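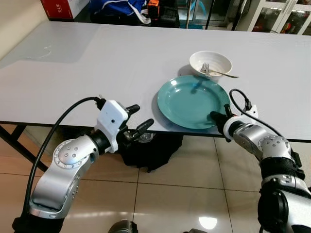
Tunstall, February

By the Zundico applications desk

Zundico TA-18 two-arm station: planning and budgeting notes

The TA-18 is supplied as a pair of segmented arms with two-finger grippers, for light tabletop handling such as plates, bowls and cutlery. Both arms share one controller. External cabling runs from each gripper back along the arm, and slack must be left at the wrist for the full range of rotation.

Pricing
Base station, two arms, grippers and controller: £2126 per month on a 4-year lease. With on-site service from Aststead the monthly figure is £2654. Prices exclude VAT, delivery and the table.

Table and floor
Any rigid table with a flat top may be used. Allow clear space below the front edge, as rim grasps on shallow dishes bring the fingers partly under the dish and in front of the table. Loose cloth and bags should be kept out of the arm envelope. Tiled floors are acceptable if level — check across the grout lines before fixing the base. Glossy tops and strong overhead lighting may need a lighting survey, quoted separately.

Tableware
Specify the actual crockery at order stage. Rim height and thickness decide the finger set. Cutlery left standing in a bowl changes the approach path and should be listed as a separate item.

Lead time
Allow about 18 weeks from order to handover at Skuletthorpe or Tunstall. Other sites are quoted on request. Spare finger sets and wrist cables are best ordered with the station — later orders carry a separate delivery charge.

Filed under: Equipment > Two-arm stations > Buying and planning

Contact sales | © Zundico | Back to top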